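The Yellow One

My aunt left me the lab and the dog, and the dog was the easier of the two.

I say lab. It was one room over the bakery in Balgate, with a greenish wall she had always meant to repaint, a black table, and a shelf holding 40 notebooks in handwriting like spilled pins. She tested water for people. Wells, ponds, once a baptismal font. They'd climb the stairs with a jar, she'd give them coffee, and two days later she'd tell them whether to worry.

I sell shoes. So you can imagine me that first November, sitting up there with her notebooks and a sandwich, trying to work out what a Grultach test was. (It's in none of the textbooks. I think she named it after a cat.) You take the water, you add the drops from the brown bottle in the fridge, and you wait 14 minutes. If it stays clear, you call the family and say drink up. If it turns yellow, you call them and say don't.

It was the old farm out at Skerner that did it. The man came in with two capped tubes, a fat one and a little one, and wouldn't sit down.

"She always did ours," he said. "She did my father's."

"I'm not her," I said.

"No," he said, and looked at the pipette hanging on its blue bar, exactly where she used to hang it. "But you kept it tidy."

Well, what do you do with that! I took the tubes. I put on her glasses, which did nothing for my eyes and a great deal for my nerve, and I read page 776 out loud to the dog — twice, because her sevens look like ones. Then I poured a little into the tall glass tube, added the drops and watched the clock over the door.

At nine minutes I could have sworn it was clear. At eleven I wasn't so sure. By the time the clock got to where it was going I'd stopped kidding myself, and I went down to the bakery to use their phone, mine being dead, with flour all over the receiver and the whole line of customers listening.

"It's yellow," I told him.

He was quiet for a while.

"She'd have said that too," he said. "What time do you open tomorrow? My neighbor's got a well." 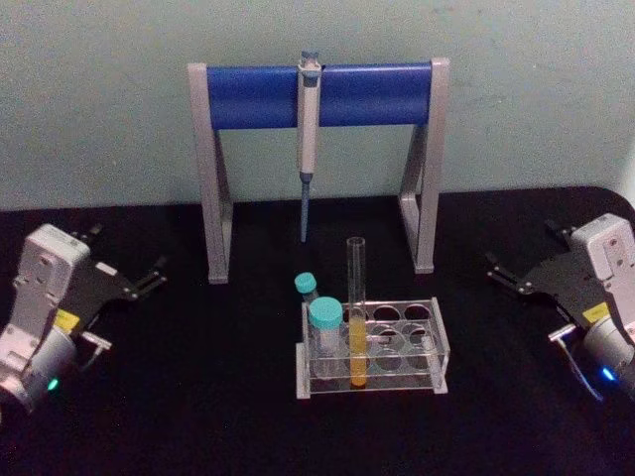
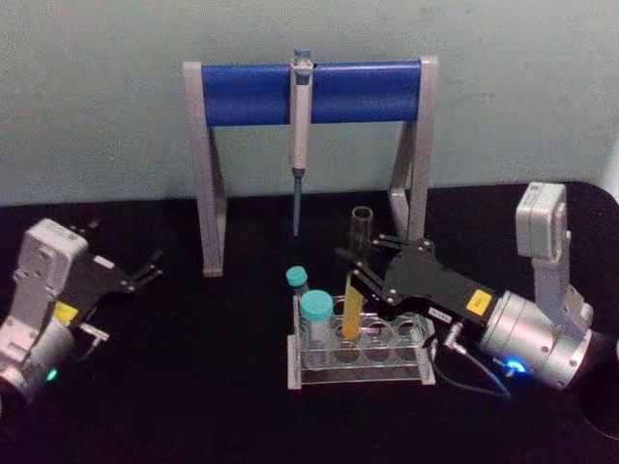
Efthymia Galanis
Contributing writer, short fiction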